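4.2 Opening up the machines

Of the 50 desktop computers handed over to the Dronetbridge repair room during the study period, most came with a diagnosis already attached. Owners wrote it on the intake slip in the box marked "fault", and the commonest entry by some distance was "slow". We also received "very slow", "slow since my nephew" and, on one otherwise blank slip, "tired". The room's own staff wrote nothing in this box until the side panel was off, a habit we came to read as a form of manners.

Our earlier survey (section 3) collected 906 slips from Dronetbridge and Gurnuvthorpe together. What the slips could not tell us was how a repairer decides what a machine is worth once its insides are on show. For that we sat at the bench, usually with a mug of something, and wrote down what was said and in what order. The order proved more regular than the people saying it would have liked. Dust was remarked on first, then age, then memory. The processor came fourth, although it was the part owners most often asked after at the counter, and the power supply was mentioned chiefly when it smelled.

Memory holds an odd place in this sequence. It is cheap, it comes out by hand, and it can be moved to another machine in less time than it takes to find a form on which to record the move. Repairers at both sites spoke of modules much as gardeners speak of cuttings. A machine that was past saving was said to have "good sticks in it", and the sticks would be out before the owner had reached the bus stop. The stock ledger, kept in a system called Listitska that the room had inherited along with its shelving, had a field for every part except this one. Modules were therefore entered as "cable, misc."
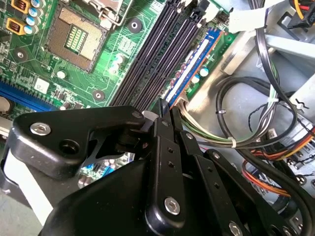

We do not wish to make too much of "cable, misc." The category held 468 entries at the close of the study and we can vouch for the nature of very few of them. It does, however, bear on a point made by Adjei in the pilot report, that small parts leave the written record at the moment they become useful. A whole computer has a number, a shelf and an owner who rings up. A memory module has a sticker and a drawer. Its history from that point on depends on whoever last opened the drawer, and at Gurnuvthorpe on whoever last managed to shut it.

Seating a module was the one task that repairers agreed could be taught in an afternoon, and the one over which they corrected each other most. The advice was to line up the notch, press evenly and wait for the latch. How hard one ought to press was a matter of long standing dispute. "Harder than you'd like" was the house position at Dronetbridge. Gurnuvthorpe favoured "until it frightens you", and newcomers who moved between the two sites had to be told that these were the same instruction. Removal caused less argument, though there was a strong feeling that a module should be held by its edges, expressed most firmly by those we had just watched holding one by the middle.

Empty processor sockets got a different treatment altogether. A bare socket with pins in it brought out a caution not seen anywhere else on the bench. Mugs were moved. People who had been leaning stopped leaning. Bent pins accounted for 14 of the boards written off during the study, and each of these was remembered individually, with a date and usually a culprit. No such memory was kept of lost modules, which may be taken as a rough guide to where the room placed its sense of tragedy.

The case itself was hardly discussed. Grey steel boxes were treated as a kind of packaging, to be got out of the way, and their worth lay in the screws. Repairers who could not say how many working machines the room had sent out that month could say at once which tub held the short screws with the wide heads - and would lower their voices to do so. We return to the matter of screws in section 5, where it takes up more space than we had planned.

Figure 3. The bench sequence as recorded at both sites: dust, age, memory, processor, power supply. Remarks made before the side panel was removed are left out, as are all remarks about printers.

Two limits should be noted here. Our presence at the bench almost certainly improved the labelling, for a week or so at least, and the Gurnuvthorpe drawer was repaired in November by one of the authors, who could bear it no longer. Entries made after that are counted separately in the tables that follow.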